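Tips for showing by hand (Drindley workshop page)

Bits and pieces picked up over 70 goes at desk tidying with the hand gripper. Add your own at the bottom. Most of it works for the remote arm too, see further down.

Before you start

Wipe the finger pads. Dust off cardboard is the worst, goes straight into the ridges. Old toothbrush, dry. No spray.

Check both fingers close to the same spot. If one is late, nip up the screws on its plate, quarter turn, try again. Don't lean on them, they strip.

Sleeves up. Watch off. Lanyard off, or it swings in front of the lens and you lose the whole go.

Leave the desk as it is. Papers, boxes, last week's post, all of it. We spent most of May clearing every surface first and then Zola couldn't cope with a desk that had a calendar on it. Mess is good. Just keep a clear bit the size of a dinner plate where you want to put the thing down.

Picking up a mouse

Come in from above and slow down for the last hand's width. Fingers either side, across the narrow part. Squeeze till it's held and then stop squeezing. Shiny shells slip if you grab them high on the curve, so go lower than feels right.
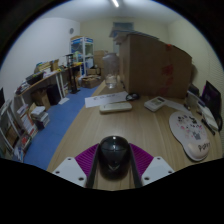 Lift straight up a couple of inches before you go sideways. Dragging counts as a different task, log it as one. Same if you nudge it round with a fingertip first, we all do it, but the robot will learn the nudge and then do it every single time.

Set down flat. Open the fingers, wait a beat, then back away. If you pull off while you're still opening you'll flick it, and thats another one for the bin.

Dropped it? Carry on, pick it up again, tick the box for "recovered". Those are handy. Only scrap a go if you talked to someone halfway through or changed your mind about where it was going.

By remote

Zinden handset only, the old Figueroa one lags. Rest your elbow on something. Smaller moves than you think. There's no feel through the handset so watch the pads for the squash.

Go 912 is a good one to copy if your new to it. Go 3713 is a good one to avoid, far too fast.

Odds and ends

Battery out when you finish, not left on the charger overnight.
Move the thing to a new spot each go. A hand's width will do.
Swap hands if your wrist aches, and put L or R in the notes.
Stop for tea before you get sloppy. Tired goes look tired.
Target is 1000 by the end of the run. No rush, slow ones are fine.

Pads are in the tin by the kettle, put the worn ones in the jar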